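Sofia Karras lacht, als ich sie nach dem Regelwerk frage. 13 Seiten hat es, und bei Dronis hat sie fast jede davon gegen jemanden verteidigen müssen. „Am Anfang wollte Csaba Gál einfach zählen, wie oft der Griff klappt“, erzählt sie mir beim zweiten Kaffee. „Ich wollte wissen, was ein Fehlversuch ist!“

Ich hake nach, weil ich das für klar hielt. Ist es nicht – jedenfalls nicht bei Küchenaufgaben in der Simulation.
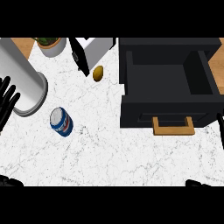
„Nimm eine Schublade“, sagt sie. „Offen heißt bei uns: ein Maß, vorher festgelegt. Und wer daneben etwas umwirft, bekommt den Durchgang nicht gutgeschrieben.“ Jede Aufgabe läuft 20 Mal, die Startpositionen werden vorher notiert, und abgebrochene Läufe bleiben im Protokoll. Daran hängt ihr Herz, das merkt man.

Und die echte Hardware? Da wird sie vorsichtig (und ein bisschen streng). Erst nach 2000 simulierten Läufen darf bei Duvero ein Arm ran, mit halber Geschwindigkeit und Not-Halt in Reichweite. „Gyula Gulyás findet das zu langsam. Darüber streiten wir seit Oktober.“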